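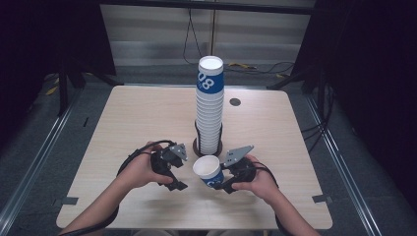

Spending someone else's money is harder than I expected

Posted Monday, August 6, 2018 by the Moldovan bench blog

I have spent most of July inside a spreadsheet. Our little group at Moldovan finally got a yes on the equipment money (hooray!) and it fell to me to turn a wish list into an order list, so if you've emailed me lately and had nothing back, that's why.

The big lines were easy enough. We want hand-held grippers, one for each hand, so that a person can do a job with them and we get a record of it for the arms to learn from later. I'd had quotes from two suppliers, Jiniseo and Ulinik. Jiniseo came in cheaper per pair, but the cables were extra, the mounting plates were extra, and the spare fingers were extra and sold in packs far bigger than we'd ever use. Ulinik put the lot in one price. By the time I'd added everything up there was £48 between them, and I'd wasted a whole afternoon feeling clever about the cheaper one. We've gone with Ulinik, mostly on delivery time.

Cables deserve their own paragraph. Each gripper has one, it runs back over your hand and down your arm, and if it's too short you feel it tugging every time you reach for the far side of the table. Too long and you're forever flicking it out of the way. I've ordered two lengths and we'll see who likes which. I've also put in for floor covers, and a silly number of cable ties.

Then there's the table. I nearly bought a proper lab bench at £404 before somebody sensibly asked what we were going to do on it, and the answer is paper cups. Cups in a holder, cups out of a holder, a cup lying on its side that wants picking up. You don't need a steel bench for that! A plain square table with a light top does nicely, and a couple of clips on the sides are handy. The difference has gone straight into the spares line.

Things I forgot on the first pass, in case you're doing one of these yourself:

Cups. They are consumables, they get squashed, and they need a budget line like anything else. I've allowed 201 to start with, an odd number that comes from the pack sizes plus the one on my desk. A holder to stand them in was a couple of quid.

Curtains for the sides. Black ones, and they cost more than you'd think once you add the rail.

Time. I'd put down two days for setting up and I've now changed it to two weeks. The frame alone has more bolts than my bed did, and that took me a weekend and a fair bit of swearing.

The one I'm still dithering over is a second table and frame. With one, everybody queues. With two we could have one set up for cups and leave it alone, and use the other for whatever comes next (Menden keep telling us to try folding cloths, which sounds like a nightmare). But a second frame means more cables and more floor, and the floor is what we haven't got. I've left it in the sheet in grey for now.

The order goes off on Thursday if finance don't send it back again. Last time it was the wrong cost code, on every single line.

Contact | © 2018 Moldovan bench blog | Back to top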